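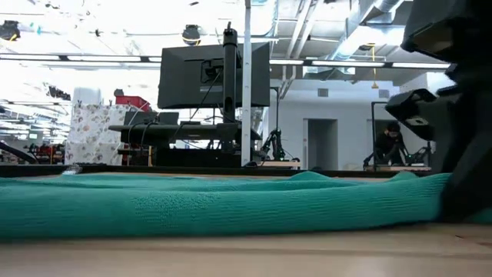
Farzad Naseri
2025-07-16

A thread on towels, which I have now thought about for longer than I thought about college.

It started because I opened the linen closet and the linen closet opened back. One bath sheet, two hand towels and a beach towel from a bank that no longer exists, all on my head.

I was raised in a folding household. My mother folds in thirds, lengthwise, then in half, then in half again, edges in. She can do it while on the phone, and while on the phone criticizing how someone else does it.

I fold in half until it stops being a towel and becomes a wad. I had considered this a personal style.

So I emptied the closet onto the bed, meaning to be done by lunch. I own 40 towels. I live with one other person. We have, between us, two bodies.

Where do they come from? I have bought maybe a dozen in my life. The rest arrived with roommates and stayed on after the roommates left, which is more loyalty than I got from the roommates.

First thing I learned: do not fold on a bed. A bed is soft and gives way under you and every edge comes out like a coastline. Use a table. A plain wooden one is good, wiped down first, because terry picks up every crumb you have ever dropped and a few from the previous tenant.

Second thing: lay it out long side toward you and get the near edge straight before you touch anything else. Just the near edge. The middle can look like a relief map of Nevada for now. If you start smoothing from the middle you push the whole mess to one end and then you have a hill.

I made a lot of hills.

The hill is where most people quit. You pinch the end to pull it flat, the pinch lifts the cloth, and now the hill is taller. The move is to let go, take the corner instead of the end, and pull out and slightly down. My mother says "corners, Farzad" the way other mothers say grace.

Third thing: shake it before you lay it down. One hard snap, outdoors if you have outdoors. I do this on the landing and have made an enemy of the man across the hall, who was holding coffee.

A word about fabric softener. I used it for years. It makes a towel feel like a cloud and dry you like one too. I stopped in November and my towels are now rough and competent, like a good plumber.

Someone will reply that I should use vinegar. I have used vinegar. My bathroom smelled like a deli and I did not notice a difference, but I did want a sandwich.

On thirds versus halves, since I can feel you typing. Thirds hides the edges, so the shelf looks like a hotel. Halves is faster. I timed myself on a stack of 7 and thirds cost me 118 extra seconds, most of it spent refolding the one I had done in quarters by accident.

I went with thirds. I am not proud of how much I enjoy opening the closet door now.

Rolling is also an option. I tried it. Rolled towels look wonderful for one day, and then you take one from the bottom and they come down the shelf like logs in a lumberjack movie.

Color: I have teal, gray, another gray that used to be white, and a brown I would rather not discuss. Teal has held up best. It hides toothpaste, it hides the mysterious orange stuff, and it does not show lint unless you wash it with the brown.

Wash the brown alone.

What I kept: four bath towels each, four hand towels for the bathroom, a handful of ugly ones for floods and car windows. The bank beach towel also stays. It has outlived the bank and deserves a pension.

What I gave away: the rest, to the animal shelter, which takes old towels and does not care how they are folded. I folded them anyway. In thirds. The woman at the desk dropped the whole stack into a bin from shoulder height while looking right at me.

Washcloths I have not addressed. There is a drawer. I know it is there, and it knows I know — we are leaving it for now.

Fitted sheets: no. Do not ask me about fitted sheets. My mother can do those too and I believe there was a ceremony.

Update, because a few of you asked whether the closet has stayed neat. It has been one evening. Someone in this apartment took a towel from the middle of the stack. I was the only one home.

Going to go refold it. Near edge first, then corners.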